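The arm that forgot it was holding something

Judari has sent its customers a two-page notice on the bench arm that stopped in June with a roll in its grip and, after a restart, opened its fingers and swung across the table. A technician's wrist was in the way. The notice calls this an "unplanned release event." I call it a machine dropping what it held and hitting a person, and I don't think the softer name is an accident.

The cause, we are told, was a bad reading from the grip sensor. On restart the controller decided its hand was empty and went looking for its home position. The fix is a software update. Nives Ferri, who ran a packing line at Havinari for years, read the same notice and asked me what the arm does when the new software gets a bad reading too. I have looked for an answer in all two pages. 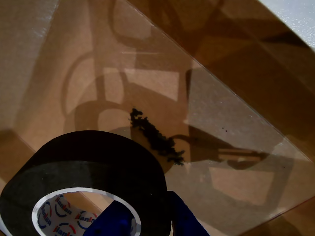

My quarrel is with the word "empty," and with how lightly these systems use it. A gripper knows a finger position and a motor current, and from those it guesses. Put one blue finger inside the core of a roll of black tape and the other outside the rim, and a person sees at once where each finger is. The controller has two numbers. It may well be right most of the time. Add a clear sheet, a patch of dark crumbs and the arm's own big shadow lying over everything, and I would want to hear a lot more about the camera before I let it overrule the sensor, as the update does.

Judari says it ran 530 test cycles without a fault. Fine – but how many of those began with a stop in the middle of a grip? The notice doesn't say. My guess is that most were clean starts on a clean table, because those are the easy ones to run overnight.

What I'd ask for is dull. After any stop, the arm should stay put until someone standing next to it presses a button, and the first move should be slow enough to step away from. D'Amico's older machines did this and people complained that it cost them time. I used to complain too. Until Judari shows its work, I would leave the update alone and keep the guard closed.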